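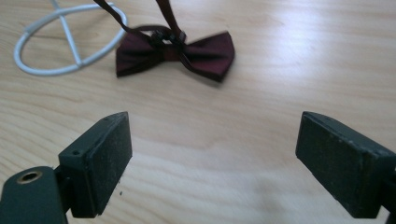
Bow tie, burgundy, pre-tied, on the pale table next to the white coated-wire ring. Left wing creased, right wing flatter.

18 June 2020

Bow ties again. Akton want a view on whether the pre-tied ones can go out to the hire shops folded flat in a sleeve, or whether they need the box. The box costs more and takes up a whole shelf. Their opinion, going by the covering note, is that the sleeve is fine and would we please confirm it. I am not in a hurry to confirm it.

What I have to go on is the spec sheet, which says the fabric "recovers fully from normal packing." Normal packing by whom? No load given, no time, no mention of whether the strap was wrapped around the bow or tucked behind it. I asked in January and got the same sheet back with a newer logo on it.

Look at the left wing. It is crumpled, with folds deep enough to go dark, and the right one on the same tie is still squared off at the tip. I can't say from this what made the difference. Could be the way it was packed, could be the way it was put down, could be how the thing was sewn. Before anyone writes "sleeve damage" on the form, we would need to know what it looked like going in, and we don't have that. Same goes for anyone who wants to write "no damage."

Color: Akton call it Plendeten Red on the order form. I'd call it wine, or maroon at a push. The fabric has a slight sheen, so creases show up more than they would on a matte cloth, and a customer under ballroom lights is going to see them. Also don't judge shade on this table near the bright end. The glare there washes out even the grain in the wood. Use the gray card or go to the other bench.

Strap: adjustable, same cloth as the bow. Dark loop or hook where it comes in to the center, and I would like to know more about that than about the creasing. On the hire returns it's usually the fastening that sends a tie to the scrap bin, and the sheet gives it one line: good for 1,000 fastenings. By hand or on a rig, it doesn't say. I'd settle for seeing 200 done by a person with cold fingers who is late for a wedding.

Steaming. The Baumgart steamer was recommended for this and I remain unconvinced. It takes out soft creases in plain cotton well enough. On anything with a sheen I have seen it leave a dull patch, and a dull patch is worse than a crease. If we try it, try it on the back of the strap first, 30 seconds, then leave it alone until it is fully cool. No pressing cloth tricks. No iron.

What I would accept as a test: ties out of the same lot, half in sleeves and half in boxes, up to 2 weeks under the weight of a normal carton, each one photographed both before and after. Laid the same way every time, strap out of the way at the top, both wings visible. Somebody other than me should do the grading, as I've plainly made up my mind to be difficult.

Mutura sleeves are on order for this. The sample they sent was too narrow for the wings and I sent it back - the drawing had it right, the sleeve didn't.

Not signing off on the sleeve for now. Box stays.

To do: measure the wings properly, ask again about the fastening, find the gray card.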